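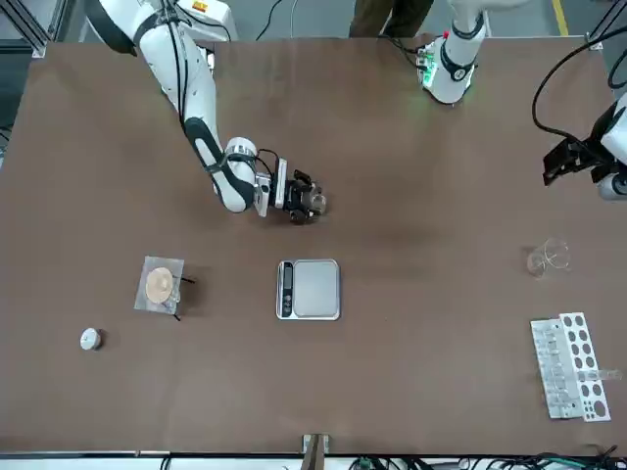
**Category: Teaching the arms**

I have been putting off writing up the weighing task because I wanted to be able to say it was finished. It isn't finished, but enough has changed since the last post that I'd forget the details if I left it until July, so this is where things stand.

For anyone new, we have two arms on one table and we teach them by driving them. The operator holds a pair of hand controllers, one for each side, and whatever the hands do the arms follow. Every run is recorded: joint positions, gripper opening, the camera over the table. Later the recordings go into training and we see what the arms have picked up on their own. I do about half of the driving and Ultan Horgan does the other half. Eino Räsänen looks after the software and tells us which of our runs are no good.

The task is called Dreser on our list. Tasks get a name from a list Eino made before I joined, and the names mean nothing. Quinlan was sorting lids by size, Arcombe was wiping the table, and Erance is next and involves pouring, which I am not looking forward to.

**What the task is**

Written down, Dreser is short. Pick up the small item, put it on the scale, wait for the reading to settle, take it off again and put it back. The digital scale sits in the middle of the table where both arms can get at it. The other glassware and bits stay out on the table while we record, the beaker and the tube rack on one side and the flat things on the other, because we want the arms to learn to work with things in the way. If you only ever record on a clear table you get an arm that only works on a clear table. We learned that on Quinlan and had to throw away two weeks of recordings.

We set ourselves 150 good runs before the first training attempt. "Good" means Eino has watched it and not crossed it out. The long-term figure is 500, spread over different starting positions.

**Driving it**

The first thing I noticed is how much I rely on my fingertips when I pick up something small. With the controllers there is none of that. You close the gripper and you look. If the object moves with the fingers, you have it. If it stays put, you don't. Clear plastic and glass make this worse, as you are watching for the edge of something you can barely see against the table.

After a few days I settled on a routine, which goes like this:

- Bring the gripper down short of the object and stop.
- Turn the wrist first, while there is still room.
- Lower the last bit slowly, with the other hand completely still.
- Close, wait, then lift straight up before going sideways.

The wait after closing was Eino's request. I used to close and lift in one movement, and it looked fine to me, but the trained arm copied the habit badly. It began lifting before it had properly closed. A short pause in the recordings sorted most of that out.

The other hand staying still is harder than it sounds. When I concentrate on the right, my left hand drifts. You can see it in the recordings, the left gripper slowly sinking towards the table as if it were falling asleep. Ultan doesn't do this. He rests his spare elbow on the arm of the chair, so now I do as well.

**The scale**

I had expected the picking up to be the trouble and the scale to be easy. It has been the other way round. The platform is flat and a decent size, so getting something on to it is simple enough. The difficulty is letting go. If the gripper opens while it is still pressing down, the reading jumps about and takes a while to come back. If it opens too high, the item drops and can end up near the edge.

Ultan and I were doing it differently. He lowers until the thing touches, backs off a hair and then opens. I was opening a touch early and letting it drop the last little way. Either works if you are the one driving. Mixed together in the same set of recordings they are a mess, and the first trained version did something halfway between the two, hovering over the platform and opening and closing without committing to anything. Eino showed us the plots of gripper height and you could tell straight away who had driven which run.

So we all do it Ultan's way now, and 9 of my earlier runs have gone. I was cross about it for an afternoon.

The waiting part is still not right. A person watches the display and moves when the number stops changing. The arm has no real idea what the number is. It has learned that there is a gap of a certain length after letting go, and it waits for that gap whatever the scale is doing. We could hold for a fixed time in every run and be done with it, which is what Ultan would prefer. I would like to try varying the wait with the reading and see whether the camera picks up enough of the display to make use of it. Eino thinks it won't at the current picture size. He is probably right, but it costs us one day to find out.

**Two arms or one**

There is an argument for doing all of this with one arm. The scale is within reach of either, and one controller is far less tiring than two. We kept both in because the pouring task will need them, one to hold and one to tip, and I wanted the practice.

There has been one useful result. I started handing the clearing up to the left side, so that the arm nearest an object is the one that moves it. It makes the runs shorter, and the arms cross over each other much less. We had one proper bump between the grippers early on, with no damage, but it set off the stop and the whole thing had to be brought back to its starting position by hand.

**Changes for next week**

The starting positions need more variety. I looked back through the recordings on Friday and I plainly have favourite spots – I put the small things down where they are comfortable to pick up. Eino has written a little script that picks the places for us, and we will lay out the table from that.

We are also going to swap drivers every 20 minutes. My runs late in a session are slower and have more small corrections in them, and I would sooner the arms didn't learn those. Ultan says his are the same all the way through. The plots say otherwise, but only slightly.

Comments on the last post asked whether we move the arms directly by hand as well, without the controllers. We did for Arcombe. It is a nice way to teach one arm a slow wiping motion, but your own hands and sleeves are then in every camera view, and moving two arms at once that way takes two people who get in each other's way. For anything with glass on the table I'll stick with the controllers.

I'll put up the results of the next training attempt when we have them, with the failures included.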